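Halthorpe Science Center
Learning Pages for Young Readers

How Does a Robot Learn a Job?

A robot does not know how to pick up a sock or close a drawer when it is first switched on. People must teach it. At the Halthorpe Science Center, visitors often ask how this is done. One answer is that a person shows the robot what to do, many times over.

Teaching by Hand

A robot's "hand" is called a gripper. Many grippers have two fingers that open and close like a pair of kitchen tongs. In one kind of lesson, a person holds a gripper tool and does the job with it. A small camera on the tool records what is in front of the fingers. Each recording of the job, from start to finish, is called a demonstration.

The person moves the tool slowly and smoothly. If the job is to pick something up, the tool must come near the object, the fingers must open wide enough, and then they must close gently.
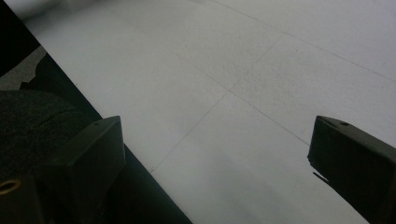 A computer studies the recordings one moment at a time. It looks for links between what the camera saw and how the tool moved next. Moments when the fingers hold nothing are useful too, as the robot must learn how to travel toward an object before it can grasp it.

Teaching from a Distance

The second way is called remote control, or teleoperation. The teacher sits at a desk and moves a set of handles, and a robot arm copies each movement. The Calloway Workshop uses this method to teach its arm, Zultis, to sort building blocks. The teacher watches Zultis on a screen and corrects it when it drifts off course.

Why So Many Tries?

A person may learn a simple job after seeing it once or twice. A robot usually needs much more practice. For one folding task, the Calloway teachers recorded 1058 demonstrations. They changed the lighting and moved the objects between tries so that the robot would not learn only one arrangement.

Words to Know

Gripper: the part of a robot that grasps things.
Demonstration: one recorded example of a job.
Teleoperation: moving a robot from a distance.

Page last reviewed May 6, 2024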